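Term Project Report: Where Does the Lunch Go?
A semester of weighing, sorting and composting at the Kisley dining hall
Ingvild Westerberg, Environmental Studies

How it started

I signed up for this project thinking I would spend a semester writing about recycling bins, and I ended up with my arms in compost up to the elbow, which I can recommend to anyone! The question came from my own tray. I took too much rice one day in October, scraped most of it into the trash, and wondered how many other people were doing exactly the same thing at the same moment. Kisley is the smaller of our two dining halls. It serves lunch and dinner, it has one tray return window, and everything that comes back passes through the same narrow hallway, so it is close to a perfect place to study this.

My two questions were simple. How much food do people leave on their plates at lunch? And can a small hot compost pile behind the Prastum greenhouse turn some of it into something the campus garden can use?

Before I began I read everything I could find on plate waste in school cafeterias. Most of it compares serving styles (self-serve against plated), and nearly all of it agrees that people are bad at guessing how hungry they are when they are standing in line. I liked that a lot, because it takes the blame out of the subject. I wasn't out to catch anybody. I wanted to know what the building does to people's lunches.

What I did

I collected scraps at lunch on 11 separate days. Each time I stood next to the tray return with two buckets, one for food that could have been eaten and one for things like banana peels, bones and coffee grounds. Paper napkins went in a third bag. I weighed all three on the kitchen's floor scale as soon as the rush was over, before anything had a chance to dry out.

I tried to change as little as possible about how people moved through the line. On the first day I had a big handmade sign explaining the project, and that was a mistake. People read it, looked guilty, and went back to their seats to finish their potatoes! I threw out the numbers from that day (it isn't one of the 11) and switched to a small card on the counter that only said which bucket was which.

I also asked people to fill out a short paper survey. I got 253 of them back, far more than I had hoped for. The survey had four questions: did you finish your food, if not why not, did you get seconds, and would you have taken less if a smaller plate had been available. There was space at the bottom for comments, and people really used it. Several pages of my notebook are just comments about soup.

Finding out about the plates

The most interesting thing in the data, to me, is how much depends on the dish. Days with a soup or stew had very little waste, and days with a big tray of baked pasta had a lot. I had expected vegetables to be the problem, but they mostly got eaten. Starches came back again and again: rice, pasta, the thick slices of bread at the end of the line. When I looked at the layout I thought I could see why. The starches come first, when the plate is empty and you are at your hungriest, and the scoops in those trays are the biggest ones in the whole line.

The survey backs this up. The top reason for leaving food was "took too much," well ahead of "didn't like it." Time came in third, and that one surprised me. A good number of people have a class right after lunch and simply get up and leave when they have to, with half a sandwich still on the plate. A few wrote that they would wrap it up and take it along if they had something to wrap it in.

The Kisley kitchen let me try one change for the last three days. We swapped the rice and pasta scoops for smaller ones and left everything else alone. Waste went down on all three days, even though anyone could take as many scoops as they wanted. Three days is too short to prove anything and the menu was different each time, so I am reporting it as a hint and nothing more. Still, I was so happy about it that I called my mother.

The compost pile

For the compost I used a recipe from an old gardening handout: one part food scraps to two parts dry leaves, chopped as small as you have patience for. The pile needs to be big enough to hold its own heat. Mine was built from pallets and chicken wire, and the greenhouse staff at Prastum gave me over 200 pounds of dry leaves to get it going. I checked the temperature with a long probe every morning before class and turned the pile whenever it started to drop.

It heated up faster than I believed possible. There is nothing quite like pushing a fork into a pile of leaves on a cold morning and watching steam roll out of it! The first batch got too wet, though, and for about a week it smelled like a pond. More leaves and more turning fixed that.
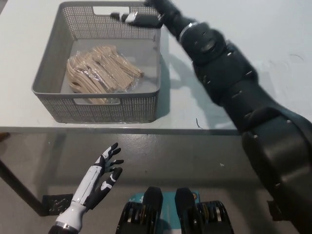
The pile also taught me to be picky about what went in. Meat and dairy stayed out from the beginning. Citrus was fine in small amounts. Eggshells were still eggshells at the end, just smaller, and avocado pits seem to be immortal. Stickers from fruit were the worst of all, and I picked them out by hand for most of an afternoon.

After 30 days of active turning I let the pile rest, then sifted it through a screen. Half of the finished compost went to the Flosedness plots on the north side of the garden, and the rest is in bins for spring. I started radish seeds in a tray with my compost and a tray with plain potting mix. Both came up. The compost tray looked greener to me, but I had only one tray of each and I was rooting for it, so please don't take my word.

What I would change

I would count the people at every lunch. I have the weight of the waste for each day but only the kitchen's estimate of how many ate, and that makes the comparison between days weaker than it should be. I would also collect at dinner, when people are in less of a hurry.

Next term I would like to run the small scoops for a full menu cycle and repeat the whole thing at Viklund, the larger hall, where the starches are at the end of the line. The kitchen manager there has already said yes, and I have kept my buckets.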